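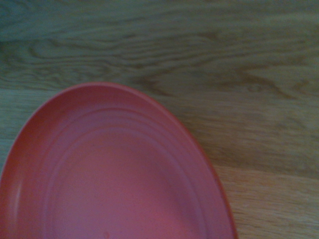
How to Label Your Child's Things for Daycare

Most daycares ask for every item to be marked with your child's name, and most of them mean it. A room of toddlers goes through a lot of cups, socks and sweatshirts in one day, and the staff can't be expected to remember whose gray hoodie is whose. These are the steps I follow each time one of mine starts in a new room.

What you need

A laundry marker with a fine tip
Iron-on name tapes or plain white cotton tape
Waterproof stick-on labels
Rubbing alcohol and a clean rag
An iron
A needle and thread for the things that won't take heat

Step 1. Decide on the name

Use the first initial and last name, or the full first name and the first letter of the last. First names alone cause trouble as soon as a second child with the same name joins the room. Long names are worth thinking about before you order anything. Jolanta Zawadzka, whose twins went to the Gridurthorpe nursery with my oldest, shortened theirs to two initials and a surname, and it still only just fit on a sock.

Check with the daycare before you put a full name on the outside of a bag or coat. Some would like it on the inside only. Ours asks for the room name as well, but on the bag and nowhere else.

Step 2. Sort everything into piles

Make one pile for clothes and bedding, one for bottles, cups and lunch boxes, and one for shoes. Whatever is left (hats, bags, the stuffed rabbit) goes in a fourth pile, and you can deal with it at the end.

Pull out anything that is nearly outgrown. You don't want to spend an evening ironing tapes into pants that will be too short by March.

Step 3. Wash the clothes first

New clothes often have a finish on them that keeps iron-on tape from sticking. Wash and dry them once without fabric softener. Dryer sheets leave the same kind of film, so skip those too.

Step 4. Iron on the tapes

Set the iron to cotton with the steam off. Put the tape on the care label or the inside of the neckband, cover it with a thin cloth and press down hard. Follow the time given on the packet. Don't slide the iron, or the tape will move with it. Let it cool all the way, then pick at a corner with your fingernail. If it lifts, press it again.

For pants and skirts, use the inside of the back waistband. For socks, use the laundry marker on the sole, or white fabric paint if the sock is dark.

Do not iron fleece, rain jackets or anything with a coating. Sew a tape into those instead, with a few stitches at each end.

Step 5. Label the hard things

Wipe each item with rubbing alcohol and let it dry. Even a clean cup has a little dish soap on it, and that is enough to make a label peel. Stick the label on a smooth, flat part, away from the rim and away from any raised lettering. Press from the middle outward to push out the air.

Then leave it alone. I give mine 2 days before they go in the dishwasher. Most of the labels I have lost came off because I was in a hurry the night before.

Remember that bottles and sippy cups come apart. The cap, the collar and the cup each need their own label, and the lid is the part that goes missing most often.

Step 6. Shoes

Put the label under the heel of the insole if it lifts out. If it doesn't, write on the inside of the tongue with the laundry marker. Labels on top of the insole rub off in a week or so.

Step 7. The leftovers

Hats get a tape on the inside band. Mittens get one each, near the cuff. For a soft toy, sew the tape flat along a seam, stitched down on all four sides so there is no loop to chew or pull. Check it every so often for loose thread. For babies, keep stick-on labels off anything that goes in the mouth, pacifiers included, and use a marked case.

Keeping up with it

Marker fades. Go over it again every 3 months, or whenever you switch to the next size. I keep a few spare tapes and a marker in the laundry room and do new things as they come out of the dryer - it takes a minute, and there is never a big pile to face.

When you hand clothes down, cut the tapes out or cover them with new ones. Iron-on tapes will usually peel if you warm them with the iron first and pull slowly. Stick-on labels soften in hot water, and a little cooking oil takes off the glue that stays behind.

Updated 7 Feb 2008: added the part about insoles, with thanks to Elspeth Rankin for writing in.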